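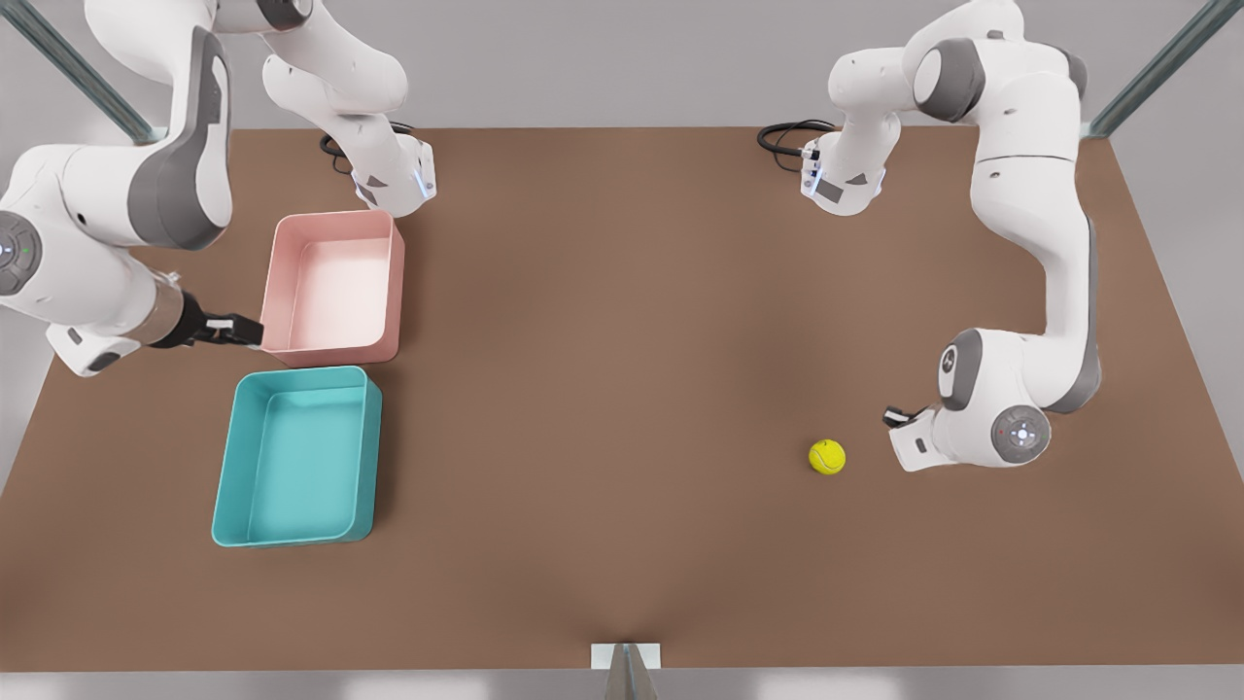

Plirkel

Plirkel is a practice kit for two-armed robots, made up of a simulated workspace and a graded set of tabletop sorting tasks to go with it. It is published by Skolatance, a small software firm based in Trerness, and is sold mostly to technical colleges and hobby groups that would like to teach robot handling well before they can afford the robots.

Background

The kit grew out of an evening course taught in Trerness by Kiran Sandhu, who had one pair of arms to share among a whole roomful of students and spent a good deal of every Tuesday watching people wait their turn. Her first version was a plain table and a single task, passed around on a memory stick, and it was kindly received (students took it home and, by her own account, came back with much better habits). Skolatance took it on the following November and gave it its present name. The older name, Benchmate, still turns up in some of the file folders.

Contents

The standard edition has 300 tasks, nearly all of them built from everyday things: balls, cups, blocks and open bins in cheerful colors. A typical early task asks the learner to pick up one object and set it down in a bin of a given color, using whichever arm is better placed. Later tasks call for a handover from one gripper to the other, and these are the ones people remember – round objects especially, as the simulation lets them roll if they are released carelessly.

Each task may be steered by hand, with a keyboard or game controller, or run from a short script. Attempts can be saved and replayed from any angle, and a class license covers 20 learners at a time.

Vishwakarma edition

A larger package, called Vishwakarma after the divine craftsman of Hindu tradition, brings the total to 500 tasks and adds an editor for building new ones. Teachers have taken to the editor with real affection, and the shared library of homemade tasks now holds 1,465 entries, though the quality varies quite a bit and the search page is slow.

Reception

Reviewers in the teaching press have generally been fond of Plirkel, praising its patient early lessons and its readable manual. The usual complaints are that the shadows take a toll on older laptops, and that grip force is treated too simply for advanced work – a soft object behaves much like a hard one. Skolatance has said that softer materials are planned for a later release.

See also
Robot simulation
Pick and place
Teleoperation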